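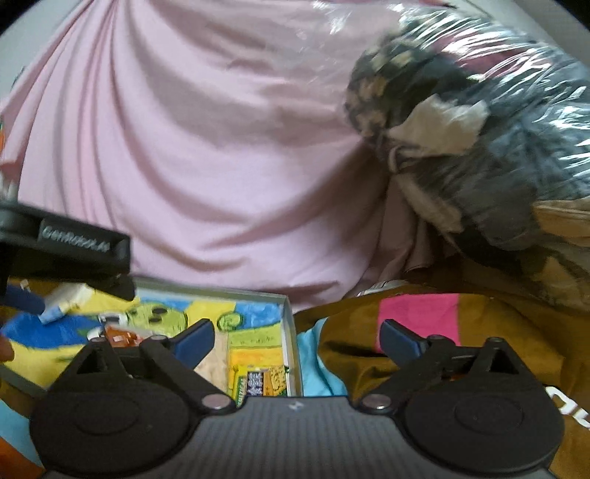 # Vellano Street, the Clothing Table

**Fabrics, clothing still in its plastic, and the shallow box with the cartoon inside.** The lime-green character with the dark spots has been looking up at us for most of the project. We have no idea who he is. Suggestions welcome, though "a frog" and "a pickle with a rash" have both been taken.

## What you're looking at

My aunt ran a small clothing shop in Dratport, on Vellano Street, and when she closed it she did what any sensible businesswoman would do and moved the whole thing into her house. The racks went to a cousin. The stock went into the back bedroom, then the hall closet, then the space under the stairs where the vacuum used to live. The vacuum now lives in the kitchen and everyone has made peace with it.

Last August she decided she would like her bedroom back. I said I'd help for a weekend. It is now April 7, 2024, and I have my own mug over there.

This page is for the family, who keep asking how it's going, and for the few former customers who wrote to ask if she still had "that blouse." (She has several blouses. Please be more specific.)

## The piles

Everything comes out onto one surface and gets sorted into piles. The piles have names, and the names have changed a few times, mostly after arguments.

- **Sealed.** Anything still in its plastic stays in its plastic. My aunt feels strongly that a shirt in a bag is new no matter how long it has been in the bag. I have met some of these shirts and I think they are old enough to vote.
- **Cloth.** Lengths of fabric, remnants, linings, and pieces she bought because they were "a good price" and she would think of something. She has not thought of something.
- **Falcão.** Named after the supplier who sent her a carton of children's things every spring whether she ordered one or not. She paid for them every time. She says it would have been rude to send them back.
- **Ask Nayara.** Nayara Teixeira did alterations for the shop and can tell a hem she sewed from a hem she didn't at ten paces. If something has pins in it, it goes here.
- **No.** Self-explanatory, and much too small.

## About the box

I've been asked to throw out the cartoon box by two different relatives, so let me make its case. It's low enough to reach into without looking. It holds small things that would otherwise slide under a sweater and be found again at Christmas. The inside is yellow and blue and green, so a dark button shows up nicely against it, and on a gray afternoon it's the most cheerful thing in the house, my aunt included.

Its rival is a very nice lidded basket from Ranov that my cousin gave us for exactly this purpose. The basket is handsome and deep, and things go into it and are not seen again. We keep the receipts in there.

## How it's going

Slowly, thank you. We priced 93 pieces over the winter - my aunt priced them, I wrote the tags, and then she went around behind me and took the tags off the ones she'd decided to keep. I've learned to write the tags in pencil.

The original stock book lists 400 pieces. It was written by hand, in two colors of ink, and the colors mean something, but the person who knew what they meant has forgotten and is cross about being asked. Line 221 just says "the good ones." We haven't found the good ones, or else we have and they were sold to the lady from the bakery.

The closet is done. The hall is mostly done, if you walk sideways. Under the stairs there are still 8 cartons, and one of them is marked DO NOT OPEN in my aunt's writing. She says she has no memory of it and would like me to open it while she is at the store.

## If you'd like something

Write to me, not to her. She'll tell you it's all spoken for, then call you a week later to ask why you never came by.

A few points to save us both some typing:

- Sizes run the way sizes ran when she bought them. Try things on.
- Fabric goes by the piece. We aren't cutting any of it, after the incident with the curtain lining.
- Sealed items can be opened at the house, in front of my aunt, if you have the nerve.
- The green guy is not for sale, and neither is his box. I did ask.
- Bring a bag. We have a whole house full of bags but they've all got shirts in them.

Nayara will take in a waist or let down a cuff for a fair price, and she does it at her own place, where there's a proper lamp and somewhere to sit. She has also offered to take the Falcão pile off our hands in one go for her grandchildren. My aunt is considering it. She has been considering it since February, and in the meantime she's started ironing some of it.

I'll put up the carton from under the stairs once it's open, provided it's something we can show the family.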